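Ezequiel Miranda
2023-05-02

1/ Changes to private well testing at the Geronach health office, for anyone on a well in the district. I work the intake desk, so this is mostly about what gets a bottle accepted and what gets it sent back.

2/ The office now takes 50 well samples a day. Once that number is reached, the intake window closes and the sign on the Hosumov Street door is switched. The office phone message is updated at the same time. Check it before you collect, not after you've driven in.

3/ The cap comes from incubator space at the lab in Garrido. Intake could log more than that. The incubators can't hold more than that and still have room for repeat tests.

4/ Bacteria samples have a hold time. The clock starts when you fill the bottle and stops when the lab starts the test. A bottle filled last night and dropped off at noon may already be too old by the time the courier reaches Garrido. Fill it the same morning.
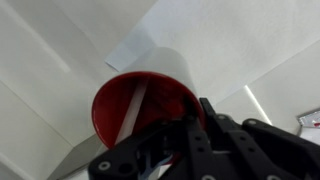 5/ Courier leaves once a day, early afternoon. Bottles that arrive after pickup are not held overnight. You'll be given a new kit and asked to collect again. There is no charge for the second kit.

6/ We rejected 39 samples last month. The biggest group was missing collection times. The form has a box for date and a separate box for time, and people fill in one of them. Without the time, the lab can't work out the age of the sample and won't run it.

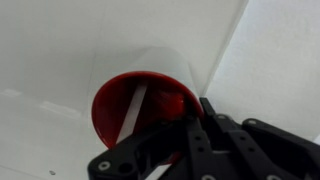

7/ Wrong container was the second largest group. The kit bottle is sterile, sealed, and has a small amount of powder or a tablet in it that neutralizes chlorine. Don't rinse it out. Fill it to the line straight from the tap. A household cup such as the white one with the red inside is fine for drinking from, but water that has been in it can't be poured into the kit bottle and submitted. Any bacteria on the cup would be counted as bacteria in the well.

8/ Which tap: cold water, indoors, used often, no swivel joint if you can avoid it. Take off the aerator. Wipe the spout with the swab in the kit. Run the cold for several minutes, then turn it down to a thin stream and fill without touching the lip of the bottle or the inside of the cap.

9/ If you have a softener or a UV unit, write that on the form. A sample taken after treatment tells you about the treated water. A sample taken before it tells you about the well. Both are useful — they just can't be compared with each other, and we get calls every week from people comparing them.

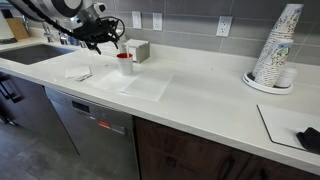
Kitchen counter with a gray tile backsplash.

10/ Results. Bacteria results go out within seven days of drop-off. They are posted to the Histard portal first and mailed second. If the result is positive for E. coli, someone from the office phones you the day it's reported, so please write a number you answer.

11/ Nitrate and metals are on a separate bottle, a separate form, and a separate schedule. They don't count toward the daily cap. If you only need nitrate, you can drop off when the bacteria window is closed. Say so at the door, as the sign does not make this clear. I've asked for it to be reworded.

12/ Households with an infant under a year old or someone who is pregnant can reserve a slot by phone. Seven slots a day are kept back for this. They're part of the daily total. Slots not claimed by late morning go back to the general line.
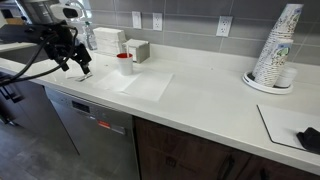 13/ How often should a private well be tested for bacteria?

Once a year, plus any time the well has been flooded, the pump or cap has been worked on, or the taste, color or smell of the water has changed.

14/ After shock chlorination, wait until the chlorine is fully flushed before you resample. Test strips are at the front desk. A sample with too much chlorine left in it can come back clean when the well isn't.

15/ The cap is set to be reviewed in October, when a second incubator should be running in Garrido. I don't have the new number. I'll add it to this thread when I do.

16/ Correction to 8: the newer kits have two swabs in them. Use one on the spout and keep the other sealed as a spare.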